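Kastach Hand-Held Gripper Review: Two Months of Desk Work

Posted 2020-07-03

I bought the Kastach gripper to collect grasping examples for a sorting arm.

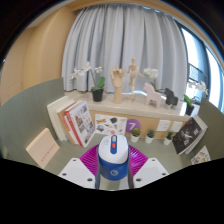
The arm is an Arai, the small bench model, and its job is to pick mixed household and office items out of a tray and set them down somewhere else. Teaching it by moving the arm itself was slow. I could get a decent run out of it, but my wrist hurt after an hour and the motions looked stiff when they were played back. A hand-held gripper lets you do the task the way a person would, record it through a camera on the tool, and train the arm on the recordings later.

Before this I used the Skuklow, a similar tool with flat rubber pads. I still have it, and most of what follows is a comparison between the two.

What you get

The Kastach comes as a partly built kit. The handle and the trigger are assembled. You attach the mounting plates, slide the fingers on, and fit your own camera. The kit cost me $249 from Skustport, with shipping included. Camera, lens and memory card were extra. If you don't already own a suitable wide camera, expect the total to be a good deal higher.

The fingers are soft, ribbed and bright magenta. I would have taken gray, but the color has a use. They are easy to separate from nearly any background, and my script for estimating jaw opening from video needed almost no tuning. The plates are white and screw on from the front, so you can get at the fingers without taking the handle apart. The gripping strips are dark gray and run along the inner edges of the fingers.

Assembly took me most of an evening. The instructions are four pages of drawings with very little text. One drawing shows the plates from behind without saying so, and I put them on the wrong way around the first time. Use the screws in the smaller bag for the plates. The ones in the larger bag also fit the holes but they are longer, and they touch the finger base when the jaws close.

Grip on small devices

Small plastic gadgets are where my arm had been failing most, so I spent a lot of time on them. They have rounded corners and glossy tops, and the body is often narrower than the cap. The flat pads on the Skuklow tend to meet that kind of object at one point near the top. It then turns in the jaws as soon as you lift.

The Kastach fingers bend around the sides when you squeeze. On a rounded plastic body the strips make contact along a longer stretch, and the object is much less likely to turn. Blue-and-white handheld gadget, tape dispenser, glue stick, computer mouse: all of these were easier with the Kastach than with the Skuklow. I had to relearn how hard to pull the trigger. With soft fingers you get contact early, and then there is a second stage of travel where the fingers bend and the grip firms up. If you stop at first contact, the object may slip out on the way up.

Devices with buttons or sliders need some thought. If the controls are on the top face, a grip from the two sides leaves them alone and in view of the camera. If they are on the sides, the soft fingers will press them. The Skuklow did that too, but less often, because its pads are smaller.

Books, cards and other flat things

This is the weak area. A thin paperback lying flat can't be picked up with the Kastach unless it hangs over an edge. The fingertips are too thick to get under it, and they fold outward when you push them against the desk. Books standing in a row are better. You can pinch the spine of the end one and pull, provided it isn't packed in tight. Thick volumes are a problem for a different reason: at full opening the jaws clear a standard dictionary with hardly any room on either side, and you bump it half the time.

Cards and sticker sheets I gave up on. The Skuklow does them reasonably well with its hard edges, and I now use it for anything thinner than a pencil.

Plant pots were a pleasant surprise. Small tapered pots are hard for flat pads, as the pot wants to slide down out of the grip. The ribbed fingers take up the slope, and a small potted succulent came up straight nearly every time. Go slowly on the way down. The bottom of the pot is below what you can feel through the trigger, and I set a few down harder than I meant to.

Camera view

I use a very wide lens, which gives a round image with black corners. The tool sits at the bottom center of the view and the rest is the room. With the Kastach, both fingers stay visible through the whole range of travel, and there is a gap between them where the desk shows through. That gap matters more than I expected. On the Skuklow the pads and their brackets block nearly everything under the object, so in the recordings it is hard to tell when something has left the surface.

The white plates do take up a fair piece of the lower image. They also reflect. Working near a window in full daylight, I found the plates getting bright enough to pull the exposure down, and the objects went dark. I switched to manual exposure and set it on the desk surface. A curtain over most of the window helped as well. If you can, put matte tape on the plates before you begin recording, then leave it there for the whole set. I added mine halfway through and had to treat the two halves separately.

A wide view takes in everything behind the desk too. For tracking the position of the tool this is good. A plain wall gives the software very little to hold on to, and a busy windowsill gives it plenty. My tracking failures dropped when I moved from a bare bench to a furnished desk with shelves, plants and books behind it. Curtains that move in a draft can cause trouble, so close the window.

Recording and results

I recorded 3684 grasps with the Kastach before writing this. That is more than I did with the Skuklow, and it went faster, mostly because there were fewer drops to throw away. A comfortable session for me is around 2 hours. The handle is a bit thick, and people with small hands may want to stop earlier. The weight is in front of the hand, which you notice once the camera is on.

The Arai arm takes the same fingers with an adapter plate that Kastach sells separately. You will want it. I tried training on Kastach recordings and running the arm with its stock metal fingers, and the results were poor. The arm closed too far on hard objects and stopped too early on soft ones. With matching fingers it was clearly better, especially on the small gadgets. It still has trouble when two objects touch, but so did I with the hand tool.

I have not tested the newer controller firmware for the Arai. Some users report smoother closing with it. All of my runs were on the version that shipped with the arm.

Wear

After 8 weeks the fingers show light scuffing near the tips. None of the ribs have torn. One of the gray strips began to peel at the lower end and I glued it back with contact cement. It has held so far. The trigger spring squeaks now, and a drop of silicone oil quiets it for a few days at a time.

Dust sticks to the ribs and is hard to wipe out. An old toothbrush and warm water work. Let them dry fully before you put them back on, or the bases slip on the mounts.

Spare fingers are sold only in pairs. The Skuklow pads can be bought one at a time and cost less, though they wear out sooner.

Good points

Holds rounded plastic items and tapered pots well
Both fingers visible in a wide camera view
Finger color easy to pick out in software
Fingers can be changed without opening the handle

Bad points

Poor on flat items and thin cards
White plates reflect daylight
Instructions leave things out
Arm adapter costs extra

Should you buy it?

If your objects are mostly chunky — gadgets, bottles, cups, pots — I would pick the Kastach over the Skuklow, even at the higher price. If you handle paper, cards or thin books, get the Skuklow, or keep the one you have. I use both and switch between them by task. The camera mounts are different heights, so you will need to redo the calibration every time you change over, and I would plan your sessions with that in mind.

I am going to try the narrow fingertips next. Skustport lists them as out of stock until later in July.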